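Small Shop Counters and Storage: Questions We Get Asked

Last revised in February by Sota Hattori

These are the questions that come in from people opening or refitting a small food shop. Most of them start with something a salesman has said. I have sat through a lot of sales visits and bought a few things I shouldn't have, so read the answers in that light. We don't sell shop fittings and we don't take commission from anyone who does.

STORAGE

Do I need a cabinet with a roller shutter?

Need is a strong word. A slatted shutter (the trade calls it a tambour) saves you the swing of a door, and in a narrow shop that is worth having. You can stand right in front of it and open it without stepping back into a customer. Past that, I would want to hear the reasons one at a time. "It looks tidy" is true when it's shut. So does a curtain.

The shop on Msimang Street in Clorden was told that a shutter would keep the stock cleaner. I have yet to see anyone test this. Dust settles on the slats as well as anywhere else, and when you roll them up it has to go somewhere.

Are the dark ones harder to keep clean?

In my experience yes, whatever the leaflet says about "low-maintenance finishes". A black slat with any shine to it will show fingermarks under ceiling lights, and the ridges hold flour and fluff. Wipe along the slats, never across them, with a cloth you have wrung out properly. Spray polish gets into the joints and goes sticky.
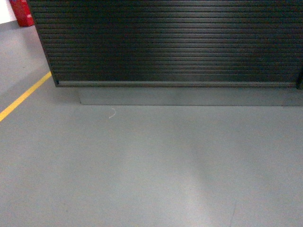
The floor line is the part people forget. A plinth that is set back leaves room for your toes, which I'm in favour of, but it also makes a dark little ledge where onion skins go to live. Get a flat broom head under there at closing time. If a fitter offers you a clip-off plinth, ask him to unclip it and put it back twice while you watch.

How do I know a shutter is well made?

Open it halfway and let go. If it drifts, it will drift more in a year. Then shut it using one hand at the far left end of the bottom rail, and again at the far right. A decent one stays level. A poor one goes crooked and jams, and the fitter will tell you it "just needs wearing in". I don't believe in wearing in.

Lift the rail and listen as well. Some noise is normal. Grinding isn't.

Prarkisix quoted me 1,210 pounds for one unit. Is that fair?

I can't tell you what is fair, only what to ask. Does the price include the lock, the side panels, delivery past the front door and taking away the old unit? One reader got a quote from them with none of those in it, and the final bill was well up on the first figure. Another reader found them perfectly straightforward. Get the whole lot in writing, and get a second quote, even from someone you have no intention of using.

THE COUNTER

What sort of surface should I have?

Something you can wipe, that you don't mind looking at. Dark wood is kind to small stains and unkind to dust and dried juice. Pale tops are the other way about. Anyone who says their surface hides everything is describing a surface nobody has cleaned.

Check that it's level before you put anything on it that weighs. You would be surprised how many handsome counters slope towards the door.

How much should I spend on scales?

Less than you will be told to, provided the scale is approved for selling by weight where you trade. That is the one point I wouldn't bargain over. A cheap kitchen scale is fine for your own baking and no good for charging the public. Ask to see the approval marking on the body of the scale itself, not in the brochure. If the seller goes vague, leave.

After that, buy for the produce you sell. A shop selling mangoes and melons doesn't need a scale that reads to a fraction of a gram, and one that strains at 2,000 grams won't last the first busy morning.

Should I weigh fruit at all, or sell it by the piece?

This gets people surprisingly cross. The argument for weighing is that it's fair: a big mango costs more than a small one. The argument for the piece price is that the queue moves. I have heard Jarkov's man in the same afternoon tell one shop that weighing "builds trust" and another that it "slows conversion", depending, I suspect, on what was left in his van.

My own view is to weigh anything that varies a lot in size and price the rest by the piece. Mangoes vary a lot. So do aubergines. Lemons hardly do, and I wouldn't waste the time. 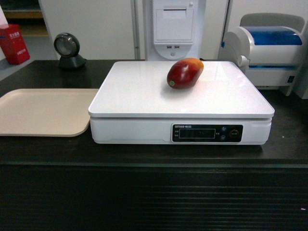 Put the fruit near the middle of the platform and take your hand away before you read anything. Most complaints about a wrong weight come down to a resting thumb or a sleeve, or a platform touching whatever has been pushed up next to it. Trays are the usual offender. Leave a finger's gap on every side.

Do I take the sticker off first?

For weighing, it makes no difference that you could charge for. Leave it on. The sticker may carry a number that tells you the type of fruit, and it saves an argument when a customer swears they picked up the cheaper variety.

I would not rely on a scanner to read it, though. Some of these labels have a barcode and some have only a printed number, and even a good code is awkward on something small and curved. Keep a list of your loose items by the till.

Is a scanner on a stand better than a handheld one?

Better for packets, if you have the room. You pass the packet in front of it and keep both hands. It's worse for sacks of rice and anything else you don't want to lift. Ask whether the head tilts, and then ask whether it stays where you tilted it. The demonstration model always does.

Where should it go?

Next to the scale, within easy reach, and not behind it if you can help it. Reaching over a weighing platform 57 times a day means leaning on it sooner or later. Try the layout with cardboard boxes of the right size before anyone drills a hole for cables.

Do I need a tray on the counter?

You need somewhere to put coins, loose garlic and the pen. A plain plastic tray does this as well as the "merchandising surface" I was once offered for 60 pounds. Choose one with a low rim that goes in the sink.

The scale shows a number when there is nothing on it. Is it broken?

Possibly, but try the dull things first. Wipe the platform. Check that nothing is touching it, and that no carrier bag handle has got trapped underneath. Then set it back to zero as the handbook describes. Buttons differ from one make to the next, and so does the labelling, so don't go by colour or by what the last scale did. If it wanders again within the hour, stop selling from it and ring whoever services it.

Do I need a service contract?

For an approved scale you need somebody qualified to check it. That isn't the same as a monthly contract. Ask what a single visit costs, then work out how many visits the contract would have to include to be worth the money. I asked three suppliers this and got one clear answer.

For a roller shutter, no. Brush out the side tracks now and then.

Can I send in a question?

Yes, by the form on the contact page. Please say what you sell and how wide the shop is. Suppliers asking to be added to this page should know that I read those messages too.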